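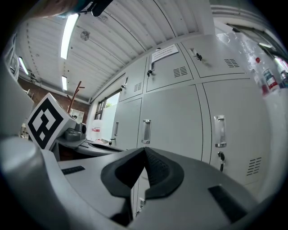
Can a machine clear and wipe a workbench at the end of a shift yet?

Part of it. Picking up known objects from a clear surface and putting them in a known place works often enough to be useful. Wiping works if the surface is flat and empty. Deciding what is trash, what is somebody's half-finished job and what goes back in which cabinet does not work, and that is most of the chore.

10 Aug 2022

Entry covers the bench clearing trials since the last writeup. Nestor ran the arm, I kept the sheet, Seija came in for the second half and did the sorting list. Keeping it in one place because the notes from June are spread over three files and I can't find the one with the grip settings.

Setup

Same task as before. Start with a bench as people leave it, end with a bench the next person can use. Objects come from the Sekent box (hand tools, tape, small bottles, rags, offcuts), plus whatever was lying around. We count an object as cleared if it ends up in the right bin and is not dropped on the way. Two tries per object, then a person moves it and it goes down as a miss.

The controller is the Kiiskinen one, with the policy Nestor trained on the longer set, 1164 demonstrations. The earlier policy had far fewer and all of them were from one person, which showed.

Results

43 objects put out over the session. 37 cleared. That looks good on paper. Before anyone quotes it: we put the objects out ourselves, nothing was stacked, and only one rag was used.

The misses:

- rag, picked up by a corner and dragged a screwdriver off the bench with it
- roll of tape lying flat, both tries slid off the edge of the roll
- steel rule, never got under it
- two hex keys lying across each other, counted as two misses
- bottle, gripped fine, put in the tool bin

The steel rule is the one I would like to fix first. A person slides it to the edge of the bench and takes it from there. The policy has seen this in the demonstrations, I went back and looked, but only a handful of times and mostly from the left side. Nestor thinks more of the same will do it. I think it needs them done on purpose, at every edge, with different rules. We agreed to collect a small batch and see.

The bottle is a different kind of problem. The grip was good and the motion was good. It went to the wrong place. Seija's point is that we have been scoring two things as one, and that "can it pick the thing up" and "does it know where the thing goes" should be separate columns. Done as of today. The old sheets can't be split after the fact except where I wrote a comment.

Time

42 minutes for the whole session including resets and arguing. Seija cleared the same layout by hand while we were saving the logs and was finished before the last one was written. I don't mind the arm being slow if it runs after everyone has gone home, but then it has to run with nobody standing there, and we had to step in three times. One was a cable caught on the wrist. The other two were Nestor stopping it because he didn't like where it was heading. He may have been too careful the second time.

Wiping

Short version: flat passes on an empty bench are fine. It leaves a strip along the back where the bench meets the wall and doesn't go around the vise at all. Pressure is too light for dried glue. Nobody has recorded scrubbing demonstrations and I am not sure how well we would capture the force with what we have. Parked.

Other chores, for the list

Seija asked what we would try next if the bench were done. Written down as discussed, no order:

Emptying the small bins into the big one. Probably possible, bags are the hard part.

Putting clean cups back. Nestor did a few for fun with the Sato cups and dropped none — plastic, though, and all the same shape.

Opening a cabinet door, putting one thing in, closing it. Each step has worked separately. Never all in a row.

Turning a small key in a lock. No. Not with this gripper.

Sweeping. The floor robot from Festivari claims to do this. Nestor has used one at home and says it does, as long as you pick everything up first. That is the same problem we have on the bench.

To do

- collect edge slides for thin flat things, all sides of the bench (Nestor)
- second column on the score sheet, reprint (me, done)
- layout with things stacked and touching, set up by someone who doesn't know what the policy is good at (Seija)
- tie the wrist cable back properly, the tape is not holding
- find the June grip settings
- more rags

Added later: Seija's first stacked layout is drawn up and in the folder. It has four rags in it. Nestor wants to wait for the new demonstrations before we run it. I would run it once with the current policy so we have something to compare against.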